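Shooting a Ruin by Moonlight

You don't need fancy gear for this one, and it's so much fun! I learned mine at the old chapel in Levham.

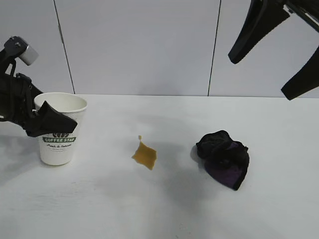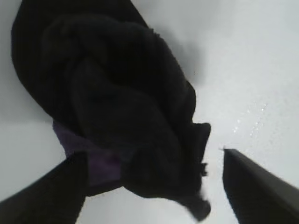
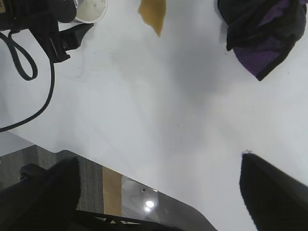 Go up before dark and find your spot. Set the tripod low, focus on the edge of a wall and switch to manual so it stays put. Start at ISO 600 or the nearest your camera has, f/4, 30 seconds. Too dark? Open up to f/2.8 – grass will blur a little, and I love that. Take a second frame with a flashlight swept across the stones, then compare the two at home.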